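Reports > Visits > Firnus open day

A day at the Firnus vape works in Jurnulstead

September 18, 2020, by Nedeljković

I have wanted to see inside Firnus ever since my first Hurneso pod kit, so when they opened the doors to 30 of us I was on the early train!
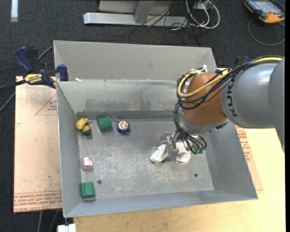 On the coil floor

We went round in 2 groups, and mine began with the coils. The mesh comes in on rolls, gets cut into tiny strips and is wrapped in cotton by hand (I had always pictured a machine doing that bit). Each tray of 300 then goes off for resistance checks, and anything that reads too high or low is pulled.

Next came the mixing room, all steel and hairnets, with a smell of blackcurrant that stayed in my coat until bedtime. They let us try 9 flavours. The plain menthol was my favourite by a mile, and I don't even like menthol.

Best of all was the draw rig, which puffs away on finished Hurneso pods all day long looking for leaks. I could have watched it for an hour.

Tea was free, parking is tight, and the next open day is in March. I've already put my name down.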